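About Us

Who we are
What we do
Where things stand
Working here
Contact

Narnico is a small company that works on one question: can a machine do your chores yet. Short answer, some of them, slowly, on a good day. Longer answer below.

We started in a unit behind a tile shop with two desks and a heater. Virgil Furtună had spent years on shop floors putting in packing lines for Fomar, and kept getting asked the same thing by the line crew at lunch. Great, it stacks boxes. When does it do my laundry? He didn't have a good answer. Went looking for one, didn't find it, quit, started Narnico that January.

We're 23 people now. Engineers, a few who came over from hotels and commercial laundries, one former sewing machine mechanic. Still in the same building, more of it. The tile shop moved out and we took the front.

What we do

Two sides to the company.

Household work. Folding, sorting, picking up, putting away. We call this program Roman. It covers the jobs people do without thinking, in rooms that were never laid out for a machine. Bedrooms, hallways, the chair where the clothes go.

Shop-floor work. Kitting, bin picking, loading a fixture, clearing a jam, sweeping up after. That's Ultier. It pays most of the bills, no secret there. Shop floors are easier to work in – the light is the same all day and the bins stay where you bolted them.

We test for other people too. If you make a machine and say it can tidy a room, we'll put it in a room and write down what it did. Reports go to you first. We don't soften them.

Where things stand

Visitors always ask, so we keep a running list of chores and go through it twice a year. There are 27 chores on the list right now. A chore gets one of three marks: yes, sometimes, no.

Yes means a machine does it start to finish with the room left how people really leave rooms. Sometimes means it works if you set things up a bit first, or stand by. No means no.

The yes column is short. Vacuuming an open floor. Moving a full tote from one shelf to another. Wiping a flat counter that has nothing on it. Mostly jobs where the thing being handled is stiff or there's no thing being handled at all.

Sometimes is where most of our work is. Towels, if they're dry and all one size. Emptying the top rack of a dishwasher. Putting boxed goods on a shelf. Picking toys up off the floor into a bin, as long as you don't care which bin.

No is still long. Fitted sheets. Anything inside a fridge. Changing a trash bag. Threading a drawstring back through (someone's kid asked, it went on the list). Socks, matched, off an unmade bed.

Socks get their own paragraph. They look like nothing. A person pulls two out of a heap while talking on the phone, and doesn't look down. A machine has to decide where one sock ends and the next starts, and a sock has no fixed shape to go by. Grab it in the middle and it folds over. Grab the cuff and you're fine, if you can find the cuff. 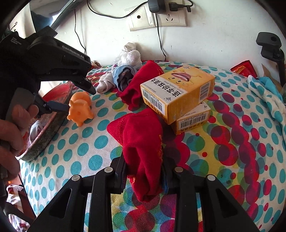 Then there's everything else lying around. A real bed has a patterned sheet, small packages, a plastic bag, a cable down by the wall, a small rubber toy. Color alone won't save you when the sheet has the same color in it. We used to practice on a gray table with six white socks and got very good numbers, which meant very litle. First time out in a real bedroom the numbers fell through the floor. So the gray table is gone. We use it for lunch.

Same story in the shops. A demo cell with clean parts in a tray, lovely. Then you go in at the end of a night shift and there's a glove in the bin, and shrink wrap, and a part from a different job. That's the work. The glove is the work.

How we go about it

People first. Before we try a chore on a machine we have people do it, a lot, in different rooms, with two-finger grippers in their hands in place of their own fingers. It's humbling. Most folks slow way down. But if a person can't get a pair of socks together with a gripper then a robot with the same gripper has no hope, and we'd like to know that early.

We logged 646 attempts at sock pairing last season. Every one written up, good or bad, including the ones where the person gave up and said a word we can't put here.

Then we change one thing. Finger pads, jaw width, the order you do it in. Run it again. Not glamorous.

What we don't do

We don't build humanoids. Fine people do, good luck to them.
We don't put out sped-up video. If it took four minutes you watch four minutes.
We don't promise dates. Asked when a machine will do the whole laundry, basket to drawer, Virgil says "not this year" and has said it every year so far.
We don't tell a shop to cut people. If your crew doesn't want us in, we dont come in.

Working here

Small teams, short meetings. Everyone does chore sessions, engineers too, office too. You'll fold a lot of other people's laundry. We're open to hiring folks without a degree if they've done the job by hand – line work, housekeeping, linen rooms, warehouse. They spot problems the rest of us walk right past.

Right now we're looking for a test technician and someone to run session scheduling. Part time is OK for the second one.

Visiting

Mornings are best, before 11. Ring the side bell, the front one still goes to the tile shop's old phone. If you have a chore you think belongs on the list, bring it, the actual stuff if it fits in a bag. Wear shoes you can take off. Some of the rooms have carpet.

Contact

Use the form on the contact page. Shop-floor inquiries go to the Ultier team, everything household goes to Roman. If you're not sure which, pick one, they sit next to each other.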